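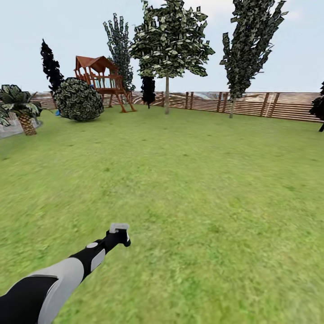 Why do so many small museums still hang pictures the way their founder did?
Usually the gift came with conditions. A collector who leaves a house and its contents to the public often states in the will that nothing may be moved, lent or sold, and the museum is bound by that wording.

Week 2: The House Museum and the Terms of the Gift
Instructor: Halldóra Þrastardóttir
Reading: Mogensen, chapter on bequests; the Kárason catalog, introduction only

Terms you need

Bequest: property left by will. It takes effect when the donor dies.
Deed of gift: a signed transfer made while the donor is living. Most come with a list of objects.
Restricted gift: a gift with conditions on display, loan, sale or naming.
Deaccession: the formal removal of an object from a museum's collection. Taking a painting off the wall and putting it in storage is not deaccession.

Case A: The Kárason house

The house opened with 900 objects, nearly all of them bought by one couple. The will requires that the ground floor rooms stay as they were. The upper floor is not mentioned. Curators have used that gap for changing displays of prints and drawings, and the small study at the back is now the reading room.

Note the labels, or the lack of them. The couple disliked wall text, so visitors carry a printed sheet from room to room. Valdemar Mogensen argues that this slows people down and makes them look at furniture and paintings together. Ebuka Iyamu's reply is that the sheet gives the buyer's name and the price and says very little about the artist. Read both before class - they are short.

Case B: The Imberg collection

Imberg gave in stages, by deed. The first deed covered paintings, the second covered ceramics and textiles. There are 1,194 items on the two lists combined. Only the first deed forbids loans, so a bowl from Imberg can travel and a landscape from the same room cannot.

The museum at Urkmont took the collection into a new wing. Orathai Boonchu, who planned the hang, grouped works by date. The family had grouped them by color and size. Her notes on the decision are in the course folder.

Points for discussion

A fixed display is a historical document in its own right. It shows what a buyer of that period thought belonged together. It also keeps mistakes in place, including wrong attributions and paintings hung where the light harms them.

Courts in many places can change the terms of a gift when they become impossible to carry out. "Inconvenient" is a weaker argument than "impossible," and the two get mixed up in student papers every year.

Written work

Choose one house museum and find the terms of its founding gift. Write 2,000 words on how those terms shape one room. Include a floor plan, hand drawn is fine. Ashraful Kumarasinghe has a list of museums that publish their founding documents online. Papers are due in class on 30 March 2023.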